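Soup Swap Is Back, and We Need Your Pots

September 25, 2023

The Wonbridge Soup Swap returns in December, and we could not be happier about it! Last winter we hoped for a dozen pots and ended up borrowing tables from the church next door. If you missed it, the idea is simple. You make a big batch of one soup at home, pack it in four quart containers, and go home with four different soups made by your neighbors. Your freezer will thank you (ours was still giving us lentil in April).

This year we're moving to the upstairs hall on Konura Street, with a bigger kitchen, better parking and a long counter for tasting. The tasting counter is new and we're very excited about it. Bring a little extra in a pot with a lid, set it out, and let people try before they pick. Last year there was a polite but very real rush for the smoked corn chowder, and plenty of folks never found out what they'd missed.
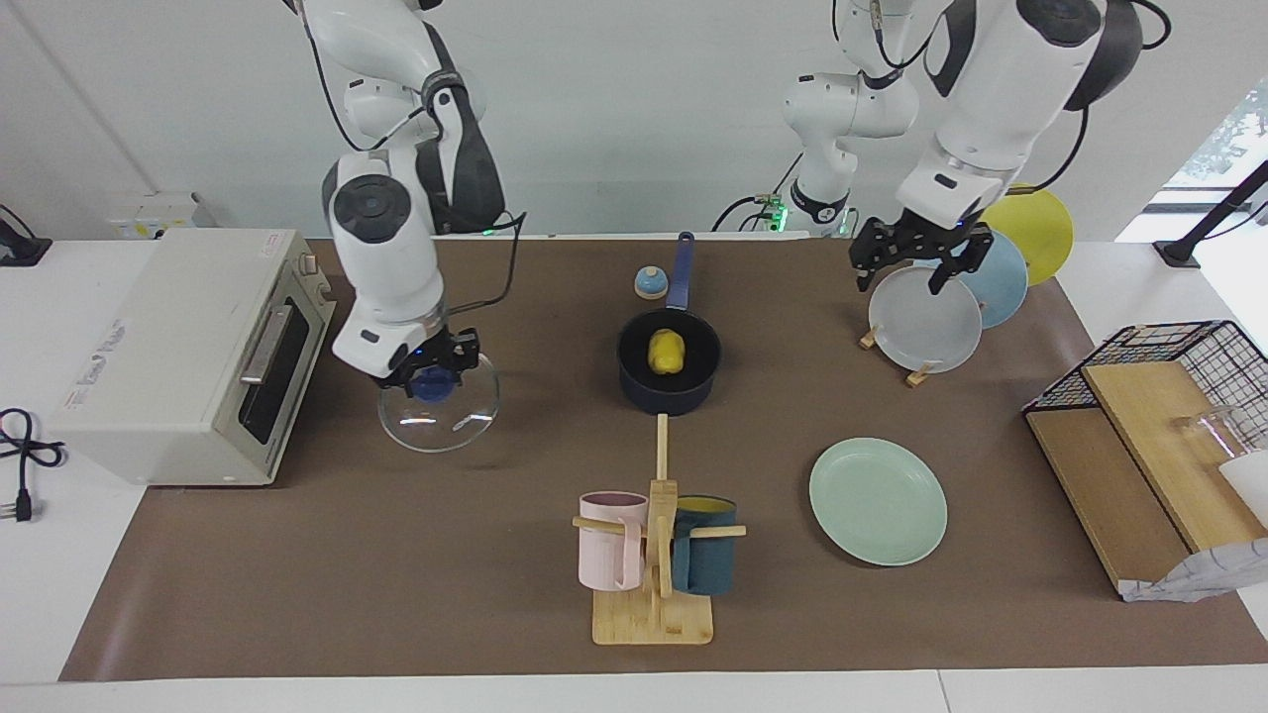

A glass lid and a plate in its wooden stand.

A few things we learned the first time around. Thick soups freeze better than thin ones. Potatoes go grainy, so mash them or leave them out. Cream is best stirred in after thawing, and a note on the container saying so is a real kindness. Please label everything with the name of the soup, the date you made it and every ingredient, even the bay leaf. Leave an inch of space at the top of each container.

Vegetarian pots were the first to go last year, so if you have a good bean or squash recipe, please bring it. We'd also love to see something none of us has tried before. The sour cherry soup had people talking for weeks!

We have room for 50 cooks. Sign-up sheets are at the Konura Street front desk, and recipe cards can go in the box beside them. We're hoping to print the whole collection as a booklet in the new year.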